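Cómo limpiar una encimera gris moteada sin comprar nada raro

Desconfío de cualquier tutorial de limpieza que empiece con una lista de la compra. Llevo años leyendo que la piedra «necesita» un jabón especial, un sellador especial y una bayeta que cuesta como una cena, y sigo sin ver la diferencia.

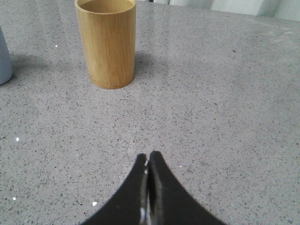
El problema de las superficies grises con motitas es que engañan. El dibujo esconde las migas y hasta los restos de café, así que uno pasa la mano, no ve nada y da la cocina por limpia. Luego entra la luz de lado y aparecen los cercos.

Qué hace falta

Agua templada, lavavajillas neutro de toda la vida y 2 paños de microfibra, uno para mojar y otro para secar. Si alguien te dice que con uno basta, pídele que te enseñe su encimera a contraluz.

Paso 1. Vacía la zona

Retira lo que haya encima, tazas incluidas. Limpiar alrededor de las cosas deja un borde que luego cuesta más quitar.

Paso 2. Busca la suciedad con los dedos

Pasa la yema despacio. Lo que raspa es comida seca; lo que resbala, grasa. Mirar sirve de poco con este estampado, salvo que te agaches hasta tener los ojos a la altura del canto.

Paso 3. Poca cantidad de jabón

Unas gotas en medio litro de agua. Casi todos los velos blanquecinos que me han enseñado eran jabón mal aclarado, y el dueño les estaba echando más jabón encima. Escurre bien el paño y trabaja por tramos.

Paso 4. Aclara y seca

Aclara con el mismo paño, ya enjuagado, y seca enseguida con el otro. Este paso es el que todo el mundo se salta – yo también, cuando tengo prisa – y es el que decide si quedan marcas.

¿Y los productos específicos?

Mi vecino Aravind Poduval jura por el abrillantador Zemetti. Le pedí el bote y lo probé en media encimera durante un mes, con agua y lavavajillas en la otra media. En mayo vino a cenar y le hice elegir el lado bueno. Falló. Una sola prueba no demuestra gran cosa, lo admito, pero el bote se lo devolví.

Con el vinagre soy todavía más escéptico. Si no sabes si lo tuyo es cuarzo, terrazo o piedra natural, no lo uses: en los materiales con mármol o caliza el ácido se come el brillo. La lejía y los estropajos verdes, tampoco.

Si queda una mancha

Prueba con una pasta de bicarbonato y agua, primero en un rincón. Déjala diez minutos y retírala sin frotar. Si sigue igual, pasa la uña por encima: cuando la notas hundida, es una raya o un desgaste, y ahí la limpieza ya no pinta nada. Toca hablar con quien te instaló la encimera y preguntar por un pulido.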